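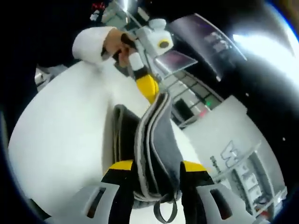 Towels, Cloths and Straps: Frequently Asked Questions

Last updated 28 January 2019

These are the questions that come up most often in the Gurgate workroom. They cover the gray plush towels, how we fold them, and how bags and straps are put away at the end of a session. If your question isn't answered, ask Liên Võ at the front desk.

Which towels do you use?

Most of our stock is the dark gray plush microfiber kind with a bound edge. We buy it from Janon and have 373 in circulation. The older terry towels are being used up as floor rags and won't be replaced.

How do I fold a gray towel?

Lay it flat on the table with the binding down and smooth it from the middle outward. Bring the long sides together, run your hand along the fold, then fold in half from the short end and in half again. The finished towel should fit in a storage bin without being pushed.

Can two people fold one towel?

Yes, and for the bath size it's quicker. One person holds the corners at the far end while the other smooths. Agree on who folds first.

Why won't my towel lie flat?

Usually it was left bunched up after drying. Pull it gently by opposite corners, turn it over and smooth it again. A light crease down the length is fine and doesn't need ironing. If the edges ripple, the binding has shrunk a little. Put that towel in the repair pile.
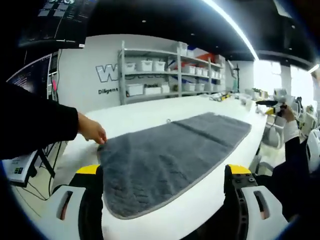
Gray plush towel laid out on the long table, with the white storage bins behind.

How are the towels washed?

Warm water, a small amount of liquid detergent, and no fabric softener. Softener coats the fibers and the towel stops picking up water. Wash them apart from cotton, which sheds lint onto the plush. Tumble dry on low or hang on the rack.

Do the bins need lids?

Bins for clean towels do. Bins waiting to be sorted can stay open. Please put a lid back on the bin it came from, as the Uvavberg lids and the Hồ lids look alike but don't fit each other.

How full should a bin be?

Stop when the towels are level with the rim. If you have to press down to close the lid, start another bin. Heavy bins go on the lower shelf.

What do I do with loose straps?

Fold them back and forth in even layers, each as long as your hand, and leave a short loop at the end to hang them by. Don't roll them tightly or tie them in a knot. Wide straps keep their shape better when folded flat.

How should padded bags be stored?

Empty them first, including the side pockets. Close any fasteners, lay the strap against the front and stand the bag upright. Don't stack anything on top. Padding that has been squashed for a few weeks may not come back.

Can I bring food or drinks to the table?

Water in a closed bottle is fine. Coffee and food stay in the hallway.

I found a towel with a stain or a loose thread. Where does it go?

Stains go in the soak tub by the sink. For a loose thread, snip it close to the binding and put the towel back in use. If more than an inch of binding has come away, it goes in the repair pile, which is mended every November.

Can I take towels home?

Retired ones, yes. They are in the box by the door. Please leave the bound gray towels in the room.

Who do I call about supplies?

Dial extension 607 and give the item name, the color and how many you need.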